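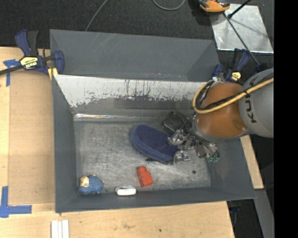
Spyros Koutsoukos put it to last year's group that a machine which can weld a car door ought to be able to tidy a child's bedroom, and he wanted to know what was holding it up. Keep his question in mind for this session. Most of the reading is an attempt to answer it.

Session 3: Picking things up

Set reading: Harkum, chapters on grasping and on clutter. Piątek's paper is optional, but read the appendix if you plan to write on failure rates.

1. Why picking is hard

A welding arm repeats one path. The door is held in the same position every time, so the arm hardly needs to look. Picking from a bin is a different sort of job. A slipper, a bottle and a toy have little in common in shape, and they can lie any way up. The machine has to decide what is there, which item to go for first and where to take hold of it.

Soft things give way when gripped. Shiny surfaces confuse depth cameras. Anything lying against a wall leaves little room for a finger on that side – Harkum calls these wall cases and treats them separately.

2. Where the shop floor has got to

Warehouse picking is the nearest thing to a success. The Lotau trial ran a single station over 114 shifts, with staff on hand to clear stoppages. On boxed goods it managed up to 800 picks an hour. On mixed household goods the rate dropped sharply, and most of the lost time went on second and third attempts at the same item.

Note what was left out of the trial: nothing had to be folded, opened or put away neatly. Dropping an item into a tote counted as done.

3. Where the home has got to

Not very far, apart from floor cleaning. The Clolanine study asked for one chore, clearing a living room floor, in 23 homes. The machine could lift most of what it found. Its trouble was with knowing where each thing belonged, and with telling rubbish from something its owner wanted kept. A better gripper would not have helped with either.

Cost matters too. A factory can pay for a fixed arm and a technician. A household wants something that fits through a doorway and can be left alone with the dog.

For the seminar

Choose a chore you did this week and write down every time you picked something up or let go of it. Mark the points where you used touch without looking. Bring one page, handwritten is fine.

Slides go up by 5 pm. The essay list follows in October.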